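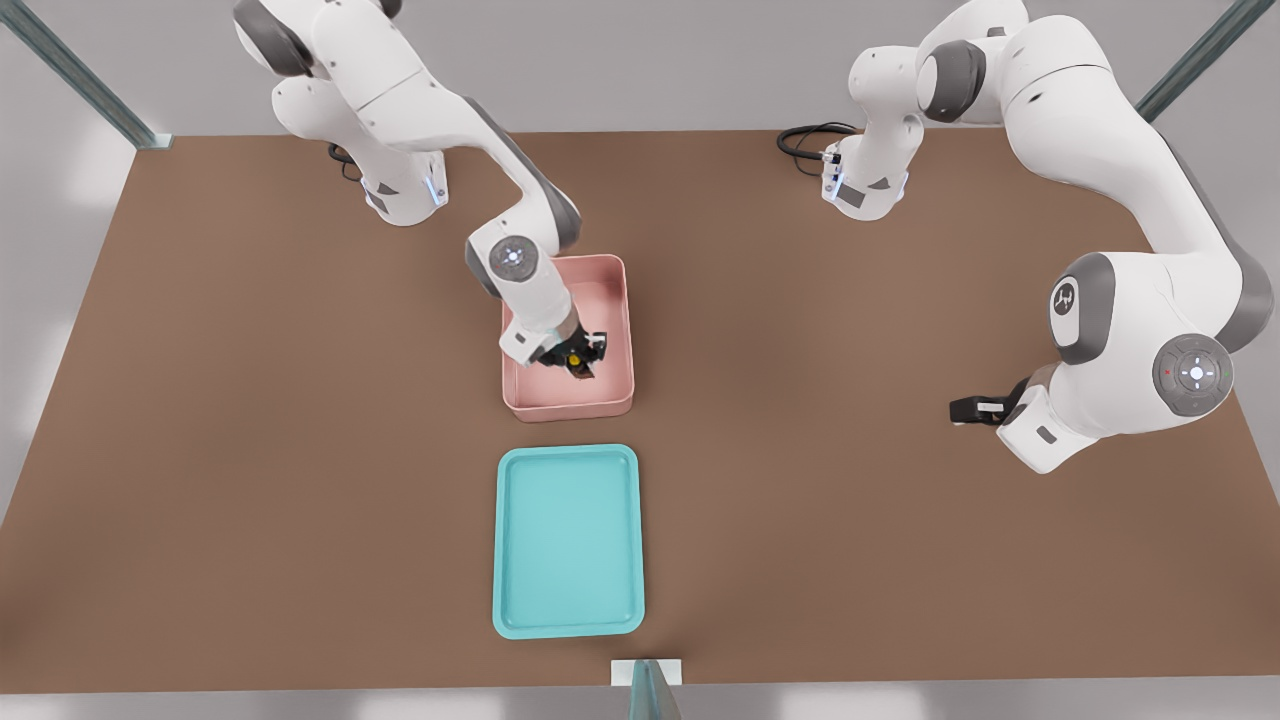
Subject: Re: [Orka-list] Freezing feijoas and other gluts

Hi all,

Been meaning to answer this for days but the kitchen has been a mess of buckets and I kept losing the laptop under tea towels. The message I'm replying to, trimmed a bit:

> We're in our first autumn at the new place and the previous owners
> left us two feijoa trees that are dropping fruit faster than we can
> pick it up. We've had them on toast, in crumble and in the kids'
> lunch boxes, and the kids have now gone on strike. Has anyone frozen
> them whole? Someone at work reckons they go to brown slush. Also is
> it worth doing chutney, or does it all end up tasting like vinegar?
> We don't have a chest freezer, just the one on top of the fridge.

Welcome to April! Ours started dropping before Easter and I've been out there with a torch before work trying to beat the possums to them (the possums are winning).

Freezing whole: don't, in my view. I did a big bag of them that way our first year and your workmate is right, they collapse when they thaw and the skins go bitter. What does work is cutting them in half, scooping the flesh out with a teaspoon straight into a bowl with a good squeeze of lemon in the bottom, and giving it a stir every few fruit. The lemon slows the browning down heaps. Then I weigh it into zip bags, 200 grams each, squash them flat and stack them like books. Flat bags are the only way I get anything into a fridge-top freezer, and they snap in half nicely if you only want enough for a smoothie or a few muffins.

It'll still go a bit beige. Doesn't matter once it's in a cake.

Chutney, yes, absolutely, but I'm with you on the vinegar. Most of the recipes going round are far too sharp when you taste them on the day. Mine sits in the cupboard for at least 3 months before anybody's allowed near it and it comes out a different thing altogether, dark and sort of raisiny. I use brown sugar, plenty of fresh ginger, onions, dates instead of sultanas (we had dates) and malt vinegar, and I leave the skins on maybe a quarter of the fruit for a bit of chew. Keep stirring towards the end or it'll catch. I've got a saucepan that will never be the same.

A couple of other things while I'm at it:

Don't pick them. Let them fall and gather every day or two, on an old sheet if you've got hard ground. Picked ones never taste of much.

If you cut one and the jelly bit in the middle is clear, eat it. White means give it a few days on the bench, brown means compost or chooks. Our chooks won't touch them, but the neighbours' do.

The skins make a decent fizzy drink if you're game. Skins, sugar, water, a bit of yeast, plastic bottles NOT glass, and burp them morning and night. I forgot once over a long weekend and had to repaint part of the laundry ceiling.

And has anyone had any luck getting Stasarex labels off jars? I picked up a box of secondhand ones with those on, and I've tried hot water, eucalyptus oil and swearing. The paper comes away fine but the glue stays put. I've got chutney going in on Friday and would rather not give it away in sticky jars.

Oh, and if anyone out Prasholm way wants a bucket of fruit, sing out off list. Bring your own bucket please, I'm down to one and it has a crack in it.

Cheers from under the tree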